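Orusham Housekeeping Course
Handout 7: Lost things and small waste in one bin
Notes by Annatjie Mahlangu

4. Why mixed bins are slow

In the first part of the course we spoke about rooms. Now we speak about the bin where everything from the room is put together. At the Trollis guest house, where I worked for nine years, each floor had such a bin. By the end of January it was always full of items that nobody had decided about.

Please remember the three words from last time: return, reuse, recycle. Each item gets one word before you touch the next item.

5. Sorting order

a) Personal items first. Glasses, keys, chargers and similar. Put them in the tray with a label, room number and time. We keep them for 39 days.

b) Desk items second. Tape, pens, clips. If they still work, they go back to the office drawer.

c) Drink containers third. Check if there is liquid inside before you lay a can down. A can on its side can make the other items sticky, and also the floor of the bin.

d) Items you do not recognize. Leave them to the end and ask a colleague.

Exercise for pairs: use the deeper compartment, with the blue sunglasses, the drink can and the smaller items by the divider. Write one word for each item and compare your answers. 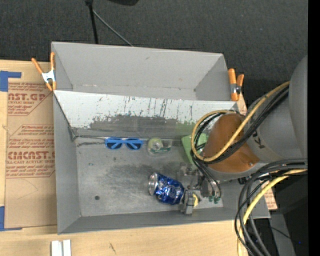 6. Cleaning the bin after sorting

Wipe the seams and corners with a damp cloth, then the floor of each compartment. Old scratches will stay, so please do not use a metal sponge on them. Let the bin dry fully before it goes back to the shelf.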